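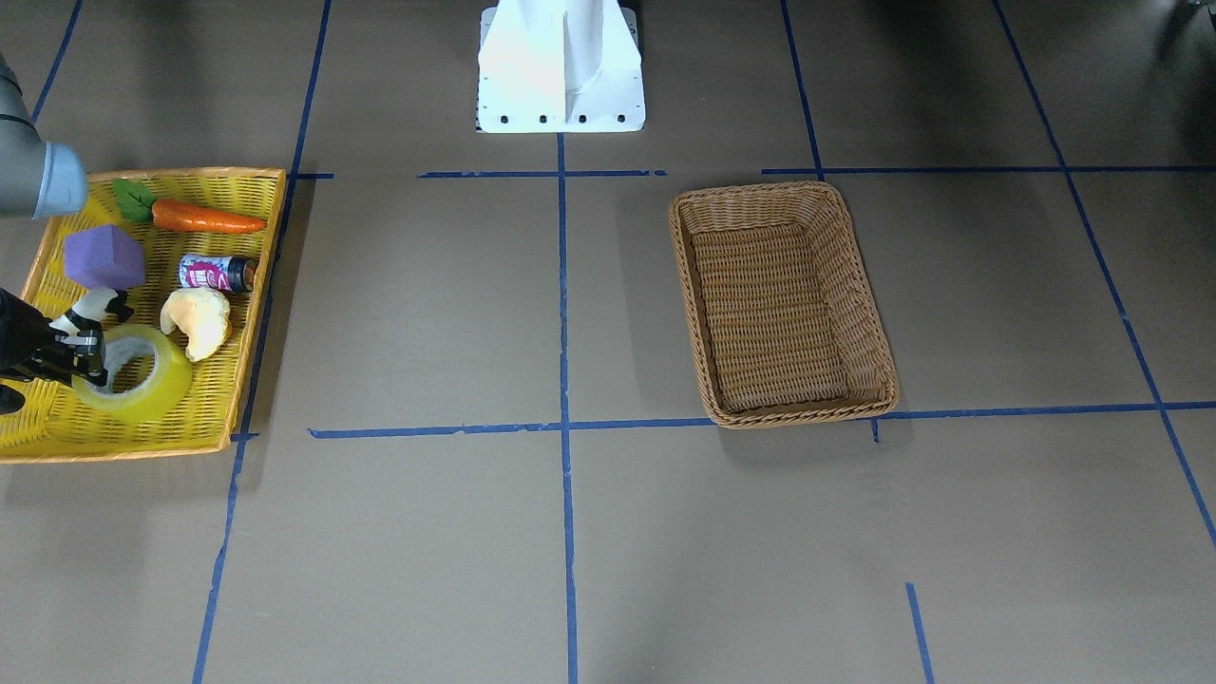
Firkon Basket Transfer, tabletop set

Version 2
Last edited: Mar 10, 2025

Summary

Firkon Basket Transfer is a set of recordings made to compare two grippers on the same arm and the same small objects. The task is simple to say: move the objects between a yellow basket and a brown wicker basket, one object at a time, and put each one down without throwing it. We wrote this card for people who want to train on the recordings, and also for people who only want to know which gripper to buy for such kind of work.

The set holds 1672 episodes. 200 of them are kept apart for testing and should please not be used in training.

Grippers compared

Daker: angular jointed fingers, closes quickly, wide opening. This is the one we recommend for the large round object.
Hatetti: straight parallel jaws with soft pads. Slower, but gentler with the foam cube, and it leaves no marks on it.

The controller is Mahmoudi for both grippers. We did not change its gains between the two parts of the set, so the differences you find in closing time belong to the grippers and their own drivers.

Objects

roll of clear packing tape
toy carrot with leaves
toy bread (the label file calls it "croissant")
small beverage can
purple foam cube
small black-and-white animal figurine

The figurine has the label "animal_bw" in all files. In version 1 the people who made the labels used two different names for it, and this made trouble in the language instructions. If you still have version 1, please replace the label file.

The tape roll is the most difficult object of the set. It can be taken by its wall, with one finger inside the ring, or from outside over the full width. The operators were free to choose. With Daker they mostly took the wall, because the finger tips are narrow enough to enter. With Hatetti the pads are thick and the roll often turned in the grip during the lift. We kept these episodes and marked them with "slip = 1". They are useful if you study regrasping. 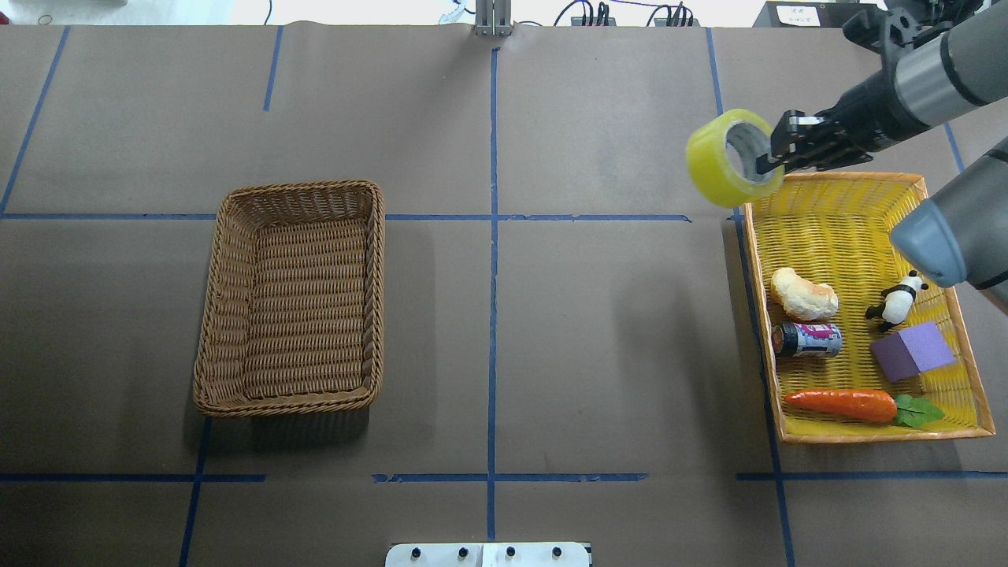
The can gives a different problem. It rolls when a finger touches it from the side before the other finger arrives. Closing slowly does not help much with this; coming down exactly over the middle helps more. In the Hatetti part, 37 episodes have the flag "rolled", and in these the can ends in another position in the basket than where it was at the start.

Work area

Blue tape divides the surface into cells. The lines are only for the operators, so that they can put the baskets back to a similar place between episodes. They are not straight enough for calibration, please do not use them for this purpose. Some strips have gaps, and a basket may stand on a line.

Cameras

There is a head view, which looks down on both baskets, and a fixed view from outside the arm. The color of the surface is not the same in the two views. We did not correct it, and we advise to use color augmentation if you mix the views. In the head view the arm often covers one part of the yellow basket during the grasp. The fixed view sees less of the far objects but shows the approach of the fingers better. 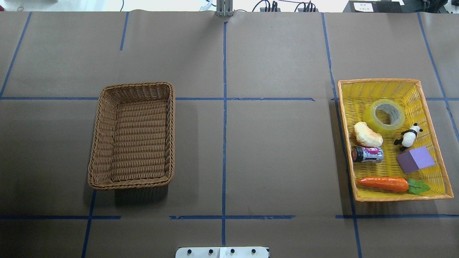

Head view. Six objects in the yellow basket, brown basket empty.

Files

episodes/ one folder for each episode, with both videos and the joint states
labels.csv object, gripper, success, slip, rolled
splits/ train and test lists
notes.txt remarks of the operators, not translated

Joint states and gripper opening are saved with the same clock as the videos. In version 1 the gripper opening came late by one sample. The file "fix_opening.py" repairs old copies, but downloading again is safer.

How success is decided

An episode is a success when the object rests completely inside the target basket and the fingers are open and above the rim. An object which leans on the rim is a failure, also when it falls in later. Two people looked at each episode, and when they did not agree we took the stricter answer.

Known limits

The baskets are always the same two, and the light changes very little. A policy trained only on this set will probably not work with a deeper basket. There are no transparent objects except the tape, and nothing heavy. We did not measure grip force, so please do not compare the two grippers on this point from our data.

Next version

A third gripper is planned for September, with the same objects and the same controller. The names of the columns in labels.csv will stay as they are now.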